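Keys, belts and small leather goods: keeping a drop tray in order

A drop tray works only if its contents are limited. Ours is a black oval one with a raised rim and a T-shaped stand at the back, kept towards the far side of the table so that the front stays clear for work.

Keys

Hang keys by the ring. A coloured tag saves handling every bunch to find the right one. Keys left loose in a tray will scratch it, and anything else lying there.

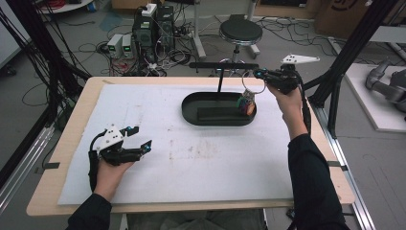

Check split rings twice a year. If a fingernail fits between the coils, replace the ring. The Tullard 100 series is adequate for up to six keys.

Cloth

Roll a dark cloth from one end and leave the rest flat as a liner. The roll may overhang the rim slightly. Wash at 30 degrees without softener – softener leaves a film that transfers to leather.

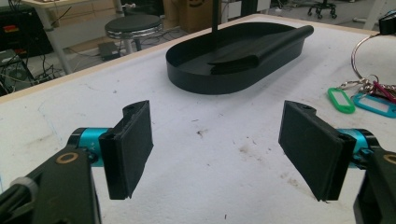 Leather strips and straps

Lay the strip flat on a pale surface, where a straight cut edge is easy to inspect. To test for dryness, pinch a short section into a fold and look along the ridge for fine cracks. 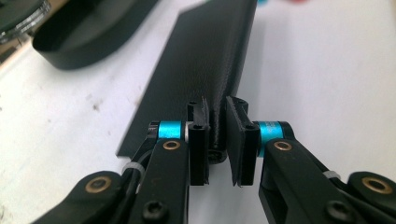
Apply balm sparingly, grain side only, and leave overnight. A 130 ml tin of Otex lasts well over a year. Do not store straps folded. Scuffs on a white board can be lifted with a damp melamine sponge, used lightly.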